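Unit 6: Learning to Grasp Transparent Objects

Assigned reading: Bandara, course notes, part 2.

Depth sensors perform poorly on clear plastic and glass. Light passes through the wall of the object or is reflected away from the sensor, and the depth map shows holes where a surface should be. The Plonham method therefore omits depth altogether. The policy receives color images from the wrist camera and the joint positions, and it is trained by imitation on 2,000 demonstrations.

Points to review before the laboratory session:

Glare moves with the camera, while the object's edges do not. Policies trained under one lighting condition often confuse the two.

A clear cup does not hide what is behind it. Cables, brackets and a second arm may all appear inside its outline.

Students should hold out 200 demonstrations for validation and report success separately for upright and tilted cups. Questions on the Patach data format should be directed to Rizwan Bandara.

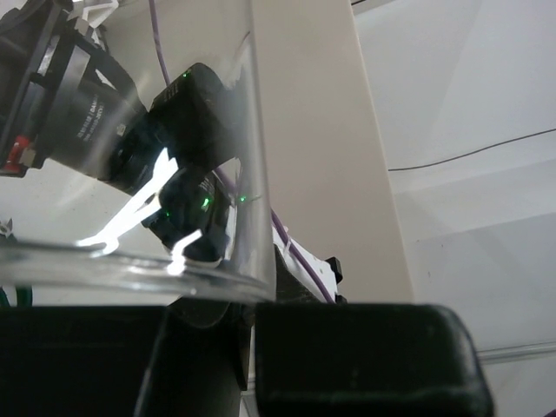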